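The Last Packet 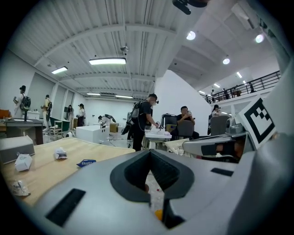 By four in the afternoon there was one packet of coffee left, and five of us still wanted some.

It was May, and we had been in the Maglaya building for most of the spring. The office in Bulholm had promised a delivery every month. The first one came. The second went to an address across town with 161 in the number, and a woman there called to say she had signed for it and did we want it back. By the time someone drove over, she had given most of it to her church.

So I was not surprised when I went to the table and found a single blue packet. I picked it up and put it down again. Someone had left a wrapper by the corner and a balled-up piece of paper farther along, and I threw those out so I would have a reason to be standing there.

My sister says I have never in my life taken the last of anything. At home there is always a heel of bread in the bag and a spoonful of jam in the jar, and they stay there until she comes to visit and finishes them. I thought about that while I ran the water.

The man from the Vemon side came over and stood next to me. We had worked in the same room for weeks and I knew his shoes better than his face.

"Is that the last one?" he said.

"Looks like it."

"You should have it."

"I had one this morning," I said. I had not.

He nodded. Neither of us moved. The water got hot and the kettle clicked off, and behind us somebody dropped something and swore at it.

"We could split it," he said.

It was a dumb idea. There is barely enough in a packet for one cup. But I got down two mugs, the Dollus one with the chip in the rim and a plain one, and he tore the packet open and tapped half into each. He was careful about it. He bent down to check that they were even, then moved a few grains from his to mine with the handle of a spoon.

It tasted like water that had been near coffee. We drank it standing up.

He told me his father had worked in this building when it was a carpet showroom. There used to be a bell on the door, he said, and his father could tell from the sound whether a person was going to buy. He was seventy-three now and lived by the lake, and he still looked up whenever a bell rang on TV.

"Was he right?" I asked. "About the people?"

"He said he was."

We rinsed the mugs and I flattened the empty packet and put it in my pocket – I don't know why. I found it that night when I was doing the wash. I set it on the windowsill next to the jam jar and went to call my sister.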